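Workshop notebook, Berhe darkroom and print room
Mar 24, 2018

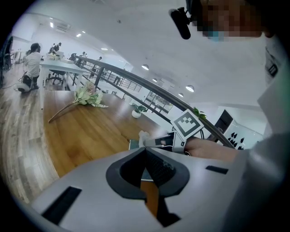

Work continued on the portrait series by the Bikier group, which is to be hung at the Andudis gallery in May. The first batch of negatives was contact printed in the morning and marked up at noon. Exposure is even across the street portraits. The indoor ones are thin, and several will need a harder grade of paper if the faces are to hold any detail. It was agreed that the tonal range of the series should be judged against one reference sheet, to be kept with this notebook. Faces should be printed slightly lighter than cloth in all cases.

Test strips were made at two-second steps. The step at 30 seconds gave full blacks without closing the shadows under hats and collars. Dodging was tried on the portrait at the bakery door and was not kept.

Scans for the catalog were made at 600 dpi. The Jukunov printers have asked for files without sharpening, and this request should be noted by anyone preparing further pages. Two files were sent with sharpening applied and must be replaced. The catalog run is set at 345 copies.

The sitters' consent forms have been checked against the contact sheets. One form lacks a signature; the matching portrait is to be held back from both the wall and the catalog until it is returned.

Fixer was replaced at the end of the session. The large tray has a hairline crack at one corner and should not be used for toning.

Outstanding: captions for the second wall, a decision on white or off-white mats, and a second proof of the cover. The enlarger lamp flickered twice during the last print. A spare is to be ordered.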